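Home | Opinion | Screen | Music | Archive | Contact

The Credits Should Stay on the Screen

November
By the Screen Desk, Londcombe Review

I watched the last episode of Kistia with the remote in my hand, and I still lost the credits. The picture shrank to a corner, a trailer for a dating show filled the rest, and 4 seconds later the trailer was playing at full volume. I had wanted to know who played the ferry clerk. She has two scenes and she is the best thing in the series.

It took me most of an evening to find her name. The streaming page listed the leads and stopped there. One fan site had her down as an extra. Another gave her a birthplace, a height and a net worth, and called her by the name of her character. I have no faith in any of it.

People who work in supporting parts live on being found. A casting office that liked the ferry clerk will look her up once, quickly, and if the name is missing they will call someone else. The same goes for wardrobe, sound and the stand-ins. Zapata, which ran for 306 episodes, trained half the crew members in this region, and a good share of them got their next job from someone reading a name off a television.
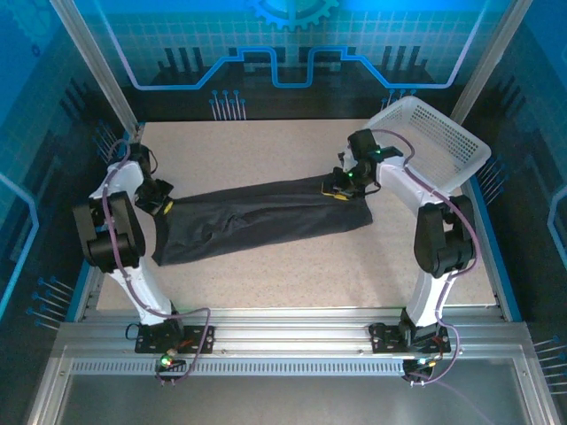 Two robot arms holding a pair of dark gray pants over a tabletop.

The services say viewers skip the credits anyway. Many do, and they should be free to. A skip button does that job. Shrinking the picture takes the choice away from the rest of us and gives the time to an ad. I counted the names at the end of the Brernska pilot, pausing as I went, and got to almost 400. At the size they were shown, I could read the director and the music.

I would ask for 2 changes. Leave the credits at full size unless the viewer presses something. And put the complete list, as text, on the page for each episode, so it can be searched. The production already has that list, typed and approved, before the show goes out. Posting it would cost very little.

Until then we are left with guesswork sites copying each other's mistakes, and actors writing in to ask for their own birthdays to be fixed. I am leaving the ferry clerk's name out of this column because I have only found it in one place, and I would like to be sure of it first.

Contact the desk | Copyright Londcombe Review | Back to top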